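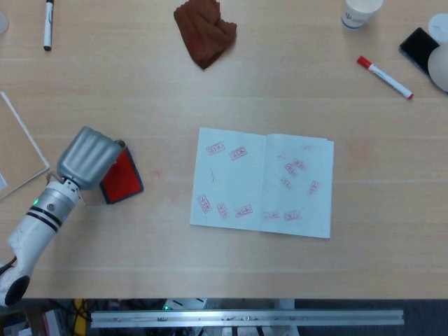
Harano Tenants' Group Questions Skimilard Claim of "Simpler" Lease Renewals

HARANO, 2022-02-25 - The Harano Tenants' Group today asked Skimilard, the firm that manages 285 apartments in the Bajpai Street buildings, to show some evidence for its claim that a new renewal process will save residents time and money.

Skimilard told residents last month that all renewals will go through Clarkance, an outside document service, starting in July. Each household will pay a $54 handling fee. Under the current process a tenant signs at the front office, gets a stamped copy and pays nothing.

"We've been told this is faster. Faster than what?" said Deepak Rawat, who speaks for the group. "I renewed in one visit last year. Now I'm supposed to pay $54, wait up to 3 weeks and call it an upgrade. I'd like to see the numbers before I clap."

The notice sent to residents runs 4 pages. It uses the word "convenience" in every section but does not say who keeps the fee, whether it can be refunded if a renewal is turned down, or what happens to a tenant whose lease runs out during the wait. The group wrote to Skimilard with these questions and received a copy of the same notice in reply.

Tenants are also asking whether stamped paper copies will still be offered. Some residents use them as proof of address for school sign-up and benefits, and the notice says only that "alternative formats may be considered."

"May be considered by whom, and when?" Rawat said. "If the plan is as good as they say, putting the answers in writing should be easy."

The group wants the fee put on hold until Skimilard answers in full. It is advising members not to sign the Clarkance consent form yet and to keep every letter they receive about it.

Contact: Deepak Rawat, Harano Tenants' Group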